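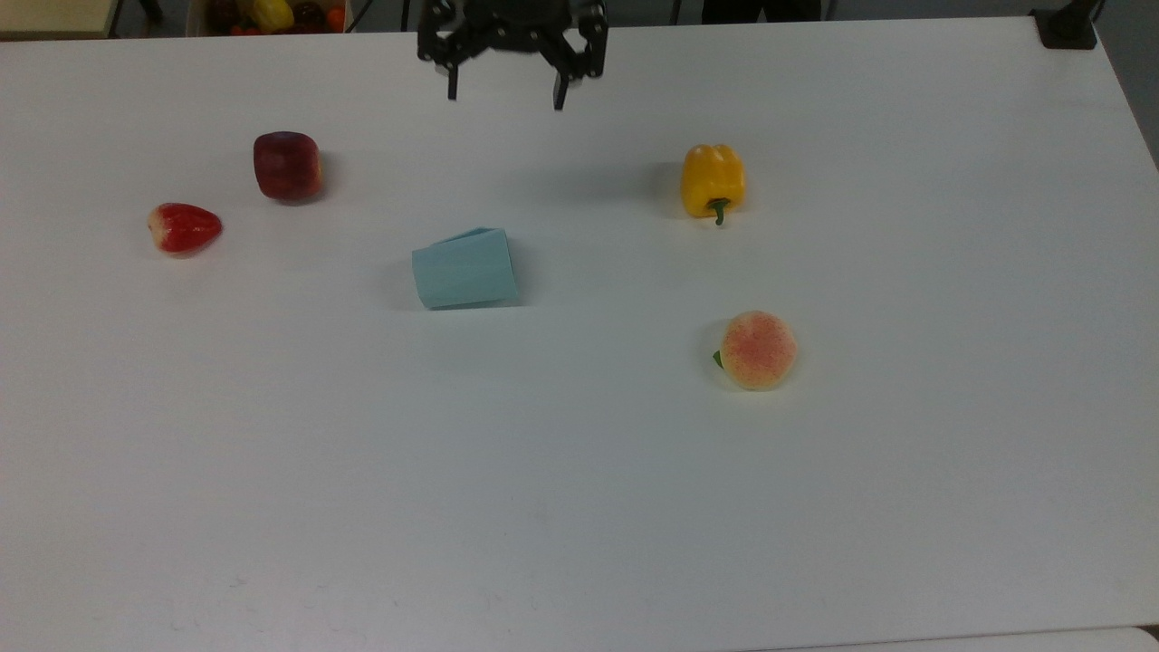

ZOLTTON, 9/12/24 – I have now been fooled by a vegetable, and I was standing close enough to pick it up.

The Ullier Market Hall has brought back its Real or Pretend table for the fall, and I stopped in on opening morning with a shopping list and no plan to stay. I stayed for most of an hour. If you missed it in June, when it ran for just one weekend next to the flower stand, the idea is very simple. There's a big white table with some produce on it, part of it grown and part of it made, and you look it over and write down which is which on a little card. No touching until your card is in the box. Then you can squeeze whatever you like!

The strawberry I got right away. It's a good bright red and it even has the speckles, but there are no leaves on it, and the wide end is a pale whitish pink where the green part ought to be. So, pretend. I felt very sure of myself after that, which was a mistake, as the yellow pepper and I had a long disagreement. It's so glossy! All those lumps and bulges, and that golden color – I changed my answer, changed it back, and had to ask for a fresh card. I won't say how I did, and I won't say what the apple is either (the dark red one, with the darker streaks), because the same pieces are going to be used again and the people running the table asked us nicely to keep quiet.

There's a light blue cup on the table too, tipped over on its side. A boy near me put down "pretend" for the cup. His sister told him a cup can't be pretend if you can drink out of it, and they were still going at it when I left to find onions.

The pretend pieces come from Prastura, the toy lending library over on the north side of town, which has been building up a play food collection for years and now has more than 1,000 pieces that families can check out. The real ones are donated by Kovačević Produce, the stand by the east door, and they get swapped out as they start to look tired. I asked at the stand whether it gets confusing at closing time. Yes, I was told, and one of the pretend lemons did spend a night in the cooler back in June.

The table is set up differently each morning, with only a few things out at a time. I like that much better than the heaped baskets they had last time, when you could hardly see one thing for another. With plenty of white space around each piece you can get a proper look at the skin and the shape, and small kids can point at what they mean without knocking over a pile of grapes.

Cards are free and so is the guessing. Anyone who gets a whole card right goes into a drawing for a bag of groceries from Kovačević Produce, and there are 18 bags to give away before the table is packed up again. Kids 8 and under have a box of their own and can have a grown-up do the writing. Up to 100 cards came in during the summer weekend, and this time there's a second box ready in case the first one fills up.

You'll find it just inside the main doors of the hall, on the left past the bread counter, during regular market hours through the end of the month. Prastura will also be taking sign-ups at the next table over for families who want to borrow a play food basket. Bring something with your address on it for that one – I didn't, so I have to go back anyway, and I'd like another try at that pepper.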